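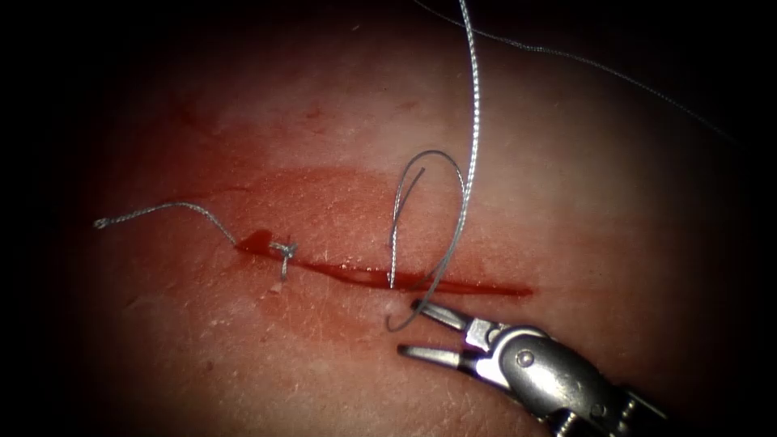

Fliketstead has released version 14 of Jalen, its planning and perception software for robotic suturing. The release replaces the single needle tracker used in earlier versions with two linked modules, Tanguy and Palo, and adds a revised log viewer. Tanguy plans the path of the curved needle through tissue. Palo estimates where the needle and thread are and passes that estimate to the planner. Both have to work in a field that changes from stitch to stitch: one knot is tied at the left of the incision, its cut tail lies across the surface, blood runs along the wound line, and the next needle is already part-way into the tissue with its own thread rising from it. Palo keeps a cut tail and an attached thread as separate objects, so that a loose end is no longer treated as a live one.

Jalen 14 is available to existing licence holders now. It is supplied for research and bench use only and is not approved for use on patients.

Needle pose estimation

Earlier versions of Jalen fitted a full arc to the needle outline and rejected any view in which less than half the arc could be found. In practice this discarded many views at the point of regrasp, where the jaws cover the part of the needle that matters most.
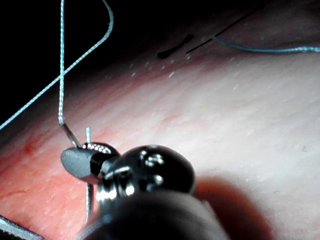 Palo fits the arc to separate segments and scores each candidate against the known needle radius. The segments need not touch. With the jaws clamped over a needle, the thread end may show on one side, a short stub may stand up above the jaw and the rest of the curve may run on below it, and all three are used in the same fit. Thread is handled in a second pass. Where two lengths cross, Palo holds both possible routes open until a later view settles the matter, and Tanguy is told to keep clear of both in the meantime.

The module was tested on 934 recorded needle passes. Of these, 422 included at least one period in which the old tracker had lost the needle. Results for each pass are supplied with the release notes, including those in which Palo failed to recover a pose.

"The old tracker was accurate when it had a clean view, and it stopped when it did not," said Capucine Collet, who leads perception work on Jalen. "We wanted an estimate with a stated error at all times, even when the error is large. The planner can slow down on a large error. It can do nothing with a blank."
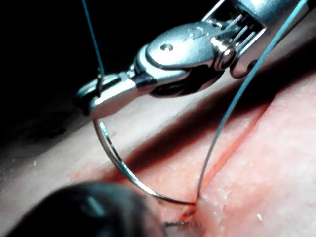

Perception and Planning Group, Fliketstead

Tanguy now plans the bite and the regrasp together. It checks up to 16 candidate grips along the needle before the point enters the tissue and drops those that would bring the wrist housing across the thread. The user can set a minimum distance between the jaw tip and the tissue surface for each tool. Planning a single stitch takes around two seconds on the reference workstation.

"Most of the work went into the limits," said Rachid Cherkaoui, who wrote the grip search. "If no grip passes, Tanguy reports which limit ruled each one out and waits for the operator."

The log viewer shows the planned and measured needle paths on one time axis. Logs from version 13 can be opened but not replayed. Configuration files need to be converted with the tool in the installer; hand-edited tool offsets should be checked afterwards.

A maintenance release is planned for July. Technical enquiries should go to the Perception and Planning Group through the Fliketstead support desk.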